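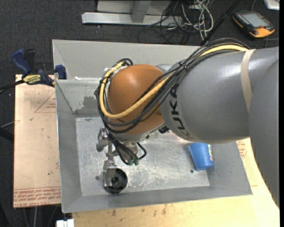 Who picks the stuff out of the bin when the robot can't?
The same people who picked it before, only now they wait for it to fail first.

Notes for the Saturday session, May 8, 2021

Open with the Sallico returns room. Mixed bins, all shapes. Before the arm: five people sorting and talking. After: three, and one of those watches a screen all shift. Pause there.

Canura's sales sheet says the arm "frees staff for better work." Ask the room what the better work was. At Sallico it was clearing jams. Same pay.

Bin picking is hard. Round things roll, cups tip against the wall, shiny floors fool the camera. I'm not mocking the engineers. My gripe is with the people who sign the order after a ten-minute demo.

Numbers, keep it short: 312 stops logged in November. Primetti counts a stop only if it runs more than 3 minutes. Short ones vanish from the report, but someone still walked over for each of them.

Jakubowski plant: skip if running late. They let the sorters set the speed of the cell. Stops went down. I don't fully trust the figures, say so.

Questions I want from managers: who gets the call at night? Who was asked before the purchase?

Leave time for the guy who always says it'll get better. Maybe. Ask him when.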